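The kitchen shop that stayed on the harbour road

Posted 2019-01-21

The shop at the bottom of the harbour road in Irnudby has sold household goods under the same name, Kindau, for 49 years. The present owner took it over from her aunt and has run it for six of them. She agreed to talk to us on a wet morning when there was not much trade, and apologised twice for the noise of the heater.

She did not plan to be a shopkeeper. She was working in the accounts office of a ferry company when her aunt's knees gave out, and she came to help for one April. "I thought I would do the stocktake and go back," she says. "Then the stocktake took until summer."

The stock had never been properly written down. Her aunt kept prices in her head and reorders on the backs of envelopes. When the new owner finished her list it ran to 2055 lines, and many of them were things that had not sold in years. There were jelly moulds, egg slicers in four colours and a drawer of lids with no pans. 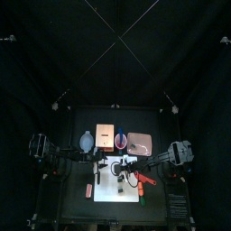
She cleared most of it at a sale and brought the list down to 1785. She says she would like it lower, but the customers keep stopping her. "I put the last of the butter paddles out at half price and a man came in quite upset. He didn't want to buy them. He wanted them to be there."

What sells now is plain and cheap. Washing-up brushes go every day. So do tea towels, storage tubs and anything for carrying water, as many of the summer cabins on the headland have no mains supply. She orders jugs in the winter and they are gone by the time the cabins close up again.
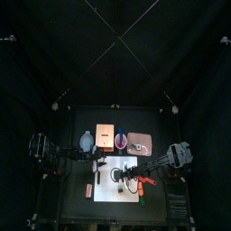 A jug, a wooden box and a pink cup in a row along the back.

She is less keen on gadgets. A salesman persuaded her to take a line of folding colanders from Flidex, and she still has most of the first delivery. She has nothing against them, but people pick them up, fold them, unfold them and put them back on the shelf. "They get a lot of exercise," she says.

The larger worry is the road. The council at Maihi wants to move the bus stop up the hill to the new car park, and she thinks that would cost her the older customers, who come down on the morning bus and wait for the next one back. She has been to two meetings and written a letter. The reply said her comments had been noted.

Asked about online shops, she shrugs. She has looked at their prices and on some lines she cannot match them. She does not try. Her answer is to sell single items. If someone breaks one glass, she will sell them one glass, and if they need a screw for a saucepan handle she will look in the tin under the counter and usually not charge.

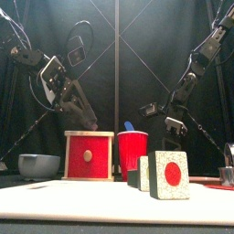
Black backdrop and white tabletop, with the red box standing on it.

The tin came with the shop. So did the bell on the door, the counter and a ladder she is not fond of. She has changed the lighting and the opening hours, and she now closes for lunch, which her aunt never did and still mentions.

Her lease runs out next year. She has asked to renew it and expects to hear by April. If the rent stays where it is she will sign, and if it goes up much she will have to sit down with the figures again. In the meantime she has ordered the jugs.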